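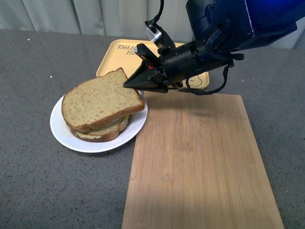

About Cimotia

Cimotia is a small company that teaches robot arms to do kitchen work. We started in a rented unit behind a bakery, with two people and one secondhand arm, and we are still in the same building, although we now have the upper floor as well. The bakery is still downstairs. We buy our bread from them, and in a normal month we use 131 loaves, most of them whole grain.

Our customers are canteens, hospital kitchens and companies that prepare cold meals. They come to us with one task which is repeated many times in a day, and they ask if an arm can do it. Sometimes the answer is yes. Sometimes the answer is that a better table would help more than a robot, and then we say this too.

What we work on

Most of our work is with soft food. A metal part has the same shape every time you pick it up. A slice of bread does not. It bends, it leaves crumbs, and if you hold it too strongly you can see the mark afterward. Two slices with something between them are harder again, for the slices like to slide on each other when they are pushed from one side.

For this reason we spend much time on tasks which look very simple to a visitor. Moving a sandwich from a plate to a cutting board is one of them. The arm must come in low, beside the crust, and it must touch the bread without pushing the plate away. A person does it without thinking. Our first version needed almost a full minute, and it dropped the top slice more often than we like to remember.

We keep the test counter similar to a real kitchen. There are plates, boards and trays from ordinary shops, and we move them to new positions between the trials. When a customer sends us their own dishes, we use those.

Our open days

Two times a year we open the workshop to visitors. It began when Imre Szekeres, who founded the company, got tired of explaining by telephone what we do. He invited three customers to come and look for themselves. One of them brought her whole kitchen team, and they stayed until the evening.

Today the open day is a regular part of our year. The next one is in June. The doors open at 10 in the morning and the last demonstration begins at 4 in the afternoon. Groups are limited to 20 persons, because the room with the test counter is not big and everybody should be able to see the gripper from near.

The program is more or less the same each time:

10:00 Coffee, and a short welcome on the lower floor
10:30 First demonstration at the test counter (sandwich handling)
11:30 Walk through the workshop, with time for questions
12:30 Lunch
2:00 Demonstration of plate and tray loading
3:00 Talks about your own kitchen, in small groups
4:00 Last demonstration, a repeat of the morning one

If you can come only for one part, please choose the morning. The engineers are fresher and so is the bread.

What you will see at a demonstration

We do not prepare a show. The arm does the task we are working on in that week, with the software we are using in that week. It can happen that a trial fails in front of the guests. Then we stop, put the things back and begin again, and usually somebody from the team explains what they think was wrong. Many visitors have told us that this was the most useful part for them.

The sandwich demonstration takes 15 minutes with the explanations. We run the task several times and change one thing between the runs. The plate may be a little closer to the board, or the bread may be turned. You are welcome to propose a change yourself. At the last open day a cook from Oveck asked us to try it with the crust on the other side, and this gave us a good week of work afterward.

Children may come with their parents. There is a yellow line on the floor and all guests must stay behind it while the arm is switched on. Please leave bags and coats downstairs.

How we work with customers

A project starts with a visit. One of us comes to your kitchen for a full shift and watches. We do not bring any equipment the first time, only a notebook and the right shoes. After this you receive a short report in everyday words, with our opinion of what can be automated and what should stay with your people.

If you decide to continue, we rebuild your work place on our counter and practice there. For the project with the Nilsuwan canteens we ran 1049 trials before we took the arm to the customer. It sounds like a lot, and it was a long spring. But the kitchen there serves lunch every day and could not be our practice room.

When the arm is installed, the same engineer who did the first visit stays with you for two weeks. Later you can call this person directly. We have no call center and we do not plan to have one.

The team

We are a mixed group. Some of us studied robotics, two of us worked as cooks, and our electrician repaired elevators before he came here. We speak four languages in the workshop, so English is a second language for most of us, and you may notice it on this page as well. Please tell us if something is not clear.

Imre still does the first demonstration on every open day. He worked many years in packaging machines and he has strong opinions about cables. If you ask him about cables, please plan some extra time.

Every summer we take students for a practice period of ten weeks. They work on real tasks and they are paid. Students from the technical school in Tirkevia have come to us for several years now -- two of our present engineers started in this way. Applications are open until the end of February. A letter of one page is enough, and we prefer to read about something you have built, also if it did not work.

About the food

Visitors often ask what happens with the bread. Slices which were used in trials cannot be sold or eaten by guests, so they go to a farm outside the town as animal feed. The lunch on the open day is made by hand, in another room, by one of our former cooks. It is vegetarian, and if you have an allergy please write it in your registration.

How to visit us

Registration is free, but necessary. Write to us with your name, the number of persons and the part of the day you prefer. If the groups are full we will offer you a place at the autumn open day, or a private visit if you come with a concrete project.

The entrance is on the yard side, to the left of the bakery. Ring the upper bell. The stairs are steep, and for guests who cannot use them there is a freight elevator at the back -- tell us in advance and somebody will meet you there. Parking in the yard is possible after 9 in the morning, when the bakery vans have left.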